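Bench notebook, packing room, Monday

Second day of bagging the small colored stuff for the Clelinlow order. Milagros set the target at 60 bags before lunch. I wrote 60 on the whiteboard in a hopeful hand and then went to find the scissors, which took a fair bite out of "before lunch."

Bag notes first, as that's where the morning went. The clear ones from Gradis are the right size and a pain to open. They cling to themselves. Lemlem licks her thumb, Natnael blows into them like a man starting a campfire, and I rub the top edge between two fingers and swear. Mine is slowest. Thumb-licking has been banned by Milagros on grounds I didn't argue with, so we are down to campfire and swearing. Kalkidan suggests a damp sponge in a saucer. Will try it tomorrow if someone other than me remembers the saucer.

Filling: big pieces go in first, flat side down, then the small ones shaken into the gaps. If you do it the other way the bag comes out shaped like a pear and won't sit square in the carton. I made nine pears before I admitted this. They are in the rework box with my initials on it (Natnael's idea, Natnael's handwriting).
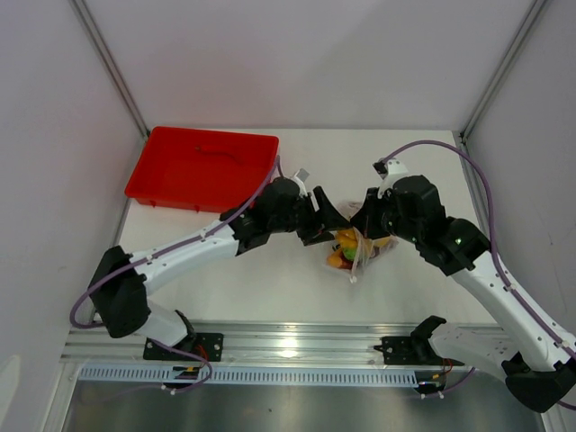
Carton count is the other headache. The sheet from Udcombe says 68 to a carton. I have never gotten 68 in. I get 50 laid flat in rows, and almost 60 if I stand the last layer on edge and lean on the lid, at which point the lid leans back. Lemlem thinks the 68 was worked out for the old bags, the thinner ones from before March. Tsion thinks it was worked out by somebody with a calculator and no cartons. I've asked Udcombe which, and put a question mark next to the figure on the sheet so the afternoon people don't hurt themselves.

Squeezing the air out helps more than anything. Hold the bag up by the top, smooth downward once, fold, tape. Smoothing upward feels as if it ought to be better and sends the small pieces into the fold, where they stay and make a lump under the tape.

Tape: the Tekleab roll tears clean by hand. The other roll doesn't tear at all, it stretches until you lose interest. Use the Tekleab. If the Tekleab is missing, look in Natnael's apron.

Stopped at 50 bags, ten short. I changed the whiteboard to 50 and ticked it. Milagros changed it back.

For tomorrow: sponge, saucer, second pair of scissors on a string. Redo the pears. Ask Kalkidan where she put the short labels.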